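Bin picking cell, wrist cables keep snagging, and clear parts get missed

Posted by widusside_nights

Hi all, got handed the bin cell at work in February and still learning it. One arm, metal bin, mixed stuff in it. Two problems. The cable bundle at the wrist catches when the arm goes low on the right side, and every so often I get a protective stop at joint 5. Also it does fine on boxes but hunts forever for anything clear. Program hasnt been touched. Do I shorten the cables or is it the path?

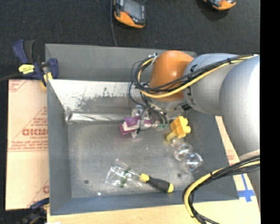 Arm at the right side of the bin, clear pieces and the small box on the floor.

Bin is clamped to the table, havent moved it. Speed is 300 mm/s going in. Thanks, on break so typing fast.

Sorcha Heffernan

Dont shorten anything yet. Jog the wrist to both ends of its travel, slow, and watch the loop. Needs enough slack for the full turn and no more. Then re-tie it. Ties snug, not cranked down, you should be able to slide the bundle a little. The thin wires down by the gripper I'd put in a sleeve, they're the ones that'll grab a part. Ours at Kotosari did the same thing, 2 new ties and a spiral wrap and the stops quit.

Also limit joint 6 in the program so it cant take the long way round. Check that first acutally, its free.

benchrat11

just slow it down

Ingrid Nguyen-Tran

Slowing down wont help a snag, it just snags slower. Agree with Sorcha on the cables.

For the clear stuff, look at your light. Bare metal floor throws glare and a clear part on top of it has nothing to stand out against. Try a matte dark liner in the bin and move the lamp off to the side. Re-teach the floor height after, the liner adds 2 mm or so and you'll get a crunch if you forget. And check the clamps when youre in there, if the bin creeps all your picks are off.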